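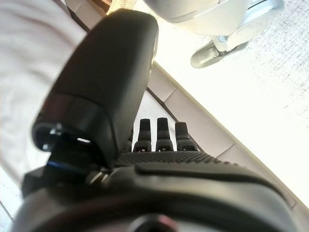 Trisus hand, thumb and three fingers open, seen from the wrist camera.

Trisus Hand Care Kit
Order no. 3118
For the Trisus four-digit hand on Diltau arms

The kit contains the parts and small tools you need to keep one Trisus hand in good condition for a year of normal work. It is made by Engate in our own workshop, and we use the same kit when a customer sends a hand to us for service. You do not need to remove the hand from the arm for the regular care. For a change of the thumb joint you must remove it.

What is in the box
Fingertip covers, black, one full set and one spare for the thumb
Screws for the thumb joint, with thread lock already applied
Grip pad for the palm, dotted, self-adhesive
Soft brush, narrow, for the finger joints
Hex key and torque driver, preset
Joint grease, small tube
Lint-free cloths, pack of 40
Printed care card

Before you start
Bring the arm to the service position and open the hand fully. The thumb must stand away from the fingers, otherwise you cannot reach the screw where it meets the palm. Switch off the drive power at the cabinet and wait until the status light on the arm is off. Leave the camera power on if you wish to check the view at the end. Put a clean cloth on the bench under the hand. The screws are small and they roll far.

Cleaning
Brush the ridges of the middle joints from the base toward the tip. Dust from cardboard collects there first, and after some weeks the finger closes a little slower than the others. Go also between the fingers. For the small openings at the base of each finger use only the dry brush. Please do not blow compressed air into them, it pushes the dust into the tendon guide and then the finger must come to us.

The palm shell and the back of the thumb can be wiped with a damp cloth. The dotted grip band under the fingers takes a little alcohol on the cloth, but no oil and no hand cream. We had one hand back in January with a grip band so smooth that it could not hold an empty box, and the reason was silicone spray.

Thumb joint
The thumb carries more load than any finger, so its screw is the one to check most often. Set the driver on the screw head and turn until it clicks. If it turns more than a quarter before the click, take the screw out and put in a new one from the kit. Do not use the old one again, the thread lock works only once. Afterward move the thumb by hand through its whole travel. It should feel even and make no sound.

Fingertip covers
Pull the old cover straight off, without twisting. Wipe the tip, push the new cover on until it sits against the edge, and hold for a few seconds. The thumb cover is wider than the finger covers and they cannot be exchanged.

After the work
Switch on, run the homing routine and look at the camera view with the hand open. You should see the thumb and all three fingers. If a finger stands lower than it did at your last check, write it down and repeat the homing. If it is still lower after the second homing, send us a picture of the view together with the serial number of the hand.

How often
Brush and wipe: every week
Thumb screw: every 14 days
Fingertip covers: when the surface is shiny or cut
Grip pad: once a year
Grease on the thumb joint: every 9 weeks, one drop

Fits
Trisus hand, right and left version, with standard palm. It does not fit the older Pettigrew adapter palm, which has another screw and another pad. If you are not sure which palm you have, ask before you order.

Delivery and returns
Kits leave our store on the next working day. An unopened kit can be returned. We cannot take back an opened tube of grease. Single parts from the kit are also sold separately, please write the part name in your message and we will send a price.

Questions
For technical questions write to Radomir Janevski in the workshop. He answers in English and German. Orders and invoices are handled by Greer Nisbet.

Care card text last changed 25/09/2025. The new card has the shorter time for the thumb screw. If your card is older, please follow the times on this page.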